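4.2 Dish handling at the Gadholm site

The second site was the staff kitchen at Gadholm, where a two-armed cell supplied by Skerora took over part of the dish handling. Before the change, kitchen aides unloaded, sorted and shelved all tableware by hand. We interviewed 26 employees and went back to the site in February to see how shifts were being divided.

Aides had expected the cell to remove the sorting work. In most accounts it moved that work to the start of the shift. Items now had to be set out on the mat within reach of the arms, and racks had to stand where the motion plan allowed for them. One aide called this "laying the table for the machine."
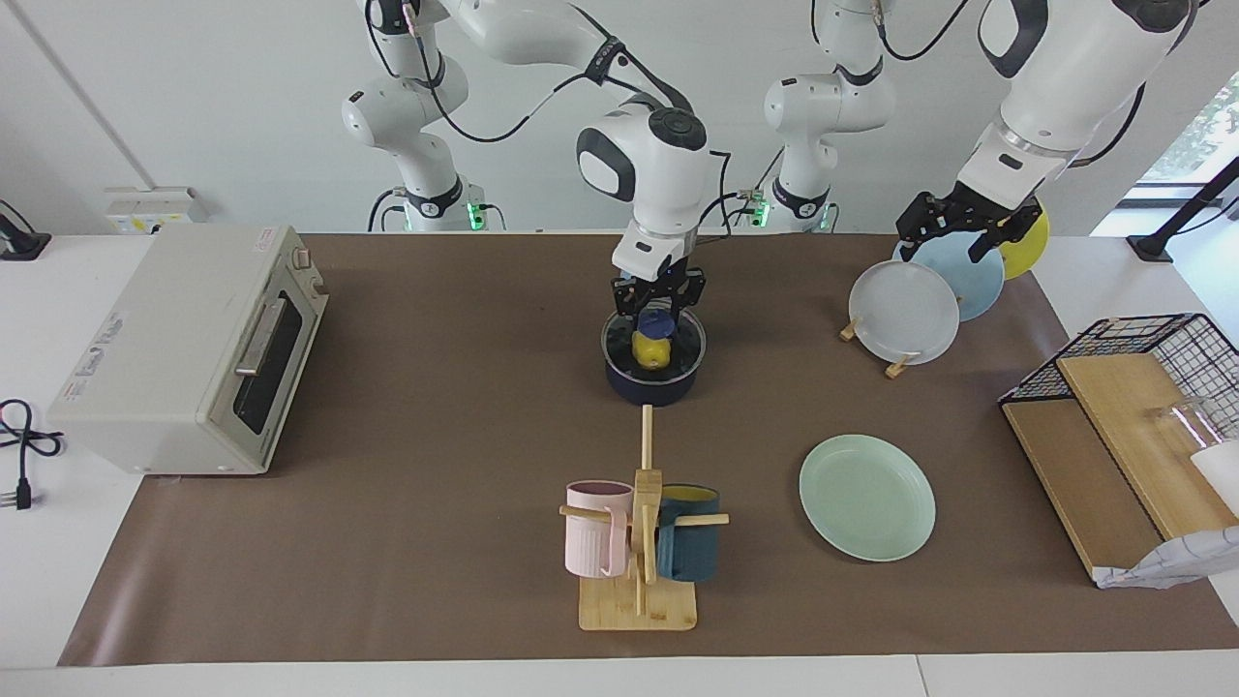
Figure 4. Two-arm cell at Gadholm. One gripper holds the rim of a pot while the other is positioned over upright plates.

The job title did not change, but the tasks under it did. Aides spent less time standing at the shelves and more time watching, clearing stops and resetting items. Several said their wrists and shoulders felt better. Others missed working in pairs, as the new rota put one person on the cell and the other in the dining area – often for a full shift.

Responsibility for breakage was a sore point. Under the old rules the aide on duty signed for it. Boris Mujić, the shift lead, kept that form in use for the first weeks, then added a line for stops and faults. Aides told us the extra line mattered more to them than the training day did, and two of them asked for it to be made permanent.

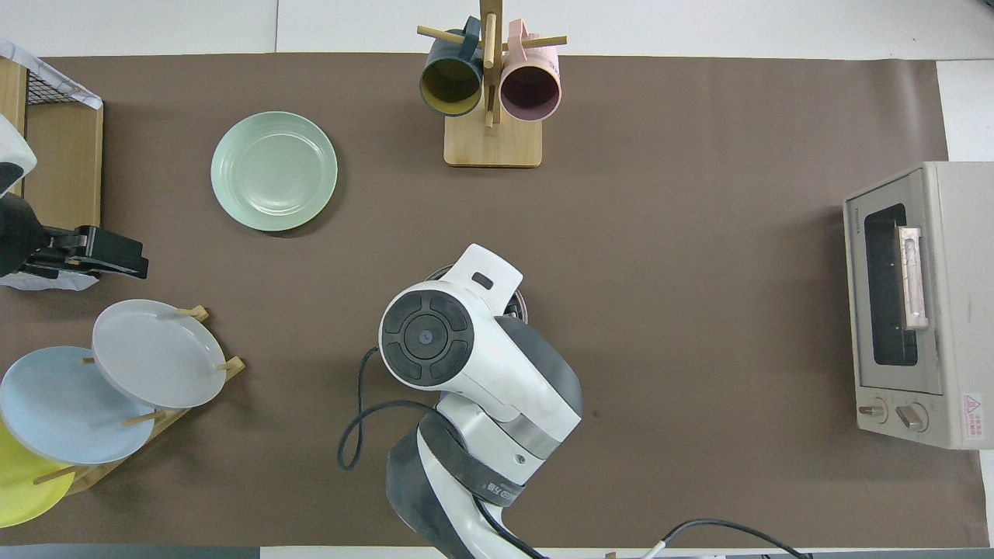

Who decides when the cell is stopped?
The aide on shift does, and the stop is logged without needing approval from the shift lead.

This rule was written at Gadholm and later copied at Uvar. At Olteanu, where stops had to be cleared with a supervisor, aides reported waiting longer before stepping in, and they described the cell as somebody else's equipment. We return to this difference in Section 5.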